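Visit to the Zenden demonstration floor, Vumthorpe

Our club runs one outing a term, and in February it was Zenden's turn. Zenden rents half of a former cold store on the industrial side of Vumthorpe and uses it to collect examples of robots picking things up. The examples go to the people who train the control software, who sit upstairs. I had asked for a morning slot and we were given 10 o'clock, which suited the members coming in by train.

Parking is on the street. The visitor door is on the lane side and not beside the roller door, as the map in the email suggests. Two of our cars went to the roller door and had to walk back. You sign in on a tablet, you get a sticker, and you leave bags in a cupboard. Photos were allowed on the floor except at the far end, where a customer's parts were out on benches.

Tove Lund met us and did most of the talking. She runs the collection floor and has been there from the start, when it was one station in the back of a shop that repaired commercial ovens. She gave a short introduction in the kitchen, standing up, with a kettle going, and I missed some of it. What I did get down was the general plan of the place. Downstairs, arms are set to picking and placing ordinary objects. Every attempt is recorded, including the ones that fail. Upstairs, the recordings are checked, labelled and sorted, and the ones that pass go into a training set. The trained model then comes back downstairs and is run on the same stations, and the attempts it makes are recorded too.

The floor itself is smaller than I had pictured. There are 4 stations, each with an aluminium frame, an arm, cameras and a bin. Between them there is enough room for one person and a trolley. The lighting is plain overhead tube lighting and they keep the blinds down all day, as one window gets strong sun from lunchtime and the change used to show up in the recordings. Now they change the light on purpose, using lamps on stands, and write down which lamp was on.

We split into two groups. Mine started with Crisóforo Camacho at station two, where the work that week was driven by a person. The operator holds a pair of handles at a desk a couple of metres off, and the arm copies the movement. Crisóforo did several picks for us, talking as he went. He is quick at it. He said new operators usually take a fortnight before their recordings are worth keeping, and that the common fault is hesitating above the object. A person hovers while deciding, the recording shows the hovering, and the model learns to hover as well. Operators are told to decide first with the arm parked and then go.

Three of our members had a turn with the handles. The results weren't recorded. Grip force was the difficulty for all three. You get a little resistance through the handle but much less than you would through your own fingers, so you watch the object for signs of squashing. Our oldest member did the best of the three and credited years of soldering.

At station three nobody was holding anything. The arm there was running on a trained model, with an operator supervising. It picks, lifts, moves across, lets go and returns. When an attempt goes wrong in a way the arm can't fix, the supervisor presses a pedal, takes over, finishes the pick by hand and gives control back. Those handovers are marked in the recording. According to Tove, the stretch straight after the pedal is the most useful material they collect, as it shows a way out of the trouble the model had got itself into. The upstairs team weights it more heavily when training.

I asked how they pick the objects. Elvia Ocampo looks after these and showed us the store, a set of shelves with numbered tubs. There were 1782 objects on her list on the day of our visit. Most are bought at discount shops, some come from staff homes, and a few were ordered specially to fill gaps. She sorts by how an object behaves when gripped, so a bath sponge is next to a bread roll made of foam, and a shampoo bottle is next to a torch. Colour is recorded but is not how she sorts. Things get retired when they become too worn, though she keeps a tub of worn ones as well, on the grounds that customers' goods are not all new either.

Each session gets a card listing which objects go in and how they are to be tipped. Operators are not allowed to arrange them. In the early days they did, without meaning to, and everything came out with its handle facing the arm. The card now says to pour from the tub and leave it. If something lands outside the bin it is thrown back in.

Wenceslao Zepeda handles the mechanical side, and he had the second half of our hour. He had a gripper apart on the bench and passed the pieces round. The linkages wear at the pins, and a worn pin changes where the fingertips meet. The difference is small but it matters to the model, so each gripper is measured at the start of every shift and the reading is stored with the recordings. Cables are his other regular job. An arm that reaches into bins all day bends its cables all day. He replaces them on a schedule now and no longer waits for a fault, after one intermittent connector spoiled 351 recordings before anyone spotted it. These were not deleted. They sit in a folder of their own and are used for testing the checking software.

Linings were something I hadn't thought about at all. A bare bin gives the same smooth background every time, and a model trained on that does poorly when it is moved to a carton or a bag. So the stations rotate through linings: cloth, bubble wrap, flattened cartons, paper. Paper moves when the fingers touch it and throws shadows that look a bit like edges. Wenceslao tapes it down. 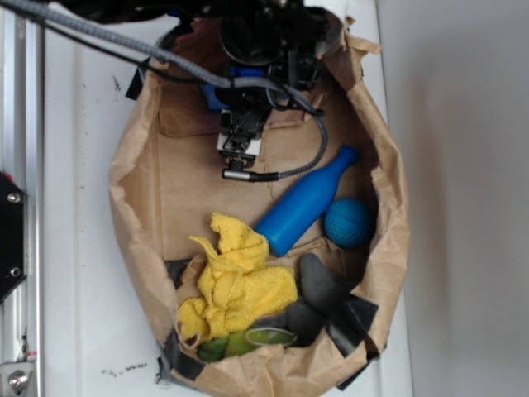
Does the arm have to know what each object is before it can pick it up?

At Zenden it doesn't, because the model is trained to find a workable grip from the camera view and the arm's own position, and naming the object is a separate job done only when a customer wants things sorted.

Mixed bins of hard and soft goods are the ones the team finds most useful at present. A ball can roll off when a fingertip touches it, and a bottle can slide along its length. A towel is easy to catch hold of but can be caught by very little, and it may bring a neighbour up with it. How that last case is labelled is a matter of some argument upstairs. Under the present rule, two objects lifted together count as a failed single pick and also get a second label saying what happened, so the recording can be reused if the rule changes.

Upstairs was the quieter half of the visit. Nayeli Villaseñor leads the checking. Software throws out the obvious problems, such as a missing camera or a clock out of step, and people look at what is left. They watch at four times normal speed and slow down around the moment of contact. Each attempt gets an outcome, a note if anything odd occurred, and a quality mark. A sample is checked twice by different people and the disagreements go up on a board once a week. She showed us some of the disagreements. One was over whether an object dropped a few centimetres short of the target had been placed or dropped. The room had voted on it and we voted as well, and came out the other way from the staff.

She also answered the question I had come with, which was how they know when they have enough. They train on part of the set, then on more of it, and look at whether the arm gets better on objects it has never met. If extra recordings of a kind make no difference, they stop collecting that kind. Rigid boxes were stopped last year. Cloth has gone on the longest and she did not offer an end date.

Somebody asked about simulation. Zenden uses it a little, mainly for checking that a new station layout can reach all corners of the bin. For soft goods they found that time spent tuning the simulated cloth was better spent on the floor. A member of ours who works in simulation disagreed and the two of them kept going at it down the stairs.

We finished back in the kitchen a bit after half past eleven. There were biscuits. Tove took questions on jobs, and said operators don't need a technical background. Two of the present ones came from hospitality and one from a plant nursery. Shifts are short, with a break from the handles every forty minutes, as the recordings get sloppy when people are tired.

Some practical notes for anyone booking. The limit is a dozen people and they mean it. Closed shoes are needed on the floor. The stairs are steep and there is no lift, so anyone who can't manage them will miss the checking room, though Nayeli offered to bring a laptop down if told beforehand. The floor is kept cool, a leftover habit from the building I suppose, and a jumper is a good idea. There is a bakery on the corner past the tyre place that does a decent pie.

The next outing is to the Figueroa sorting depot, where one of the systems trained on this kind of data is being tried on returned parcels. Fulach had also been on our list but they have put off visits until their new building is ready. Names for Figueroa to me by the next meeting, please, and say whether you can take passengers.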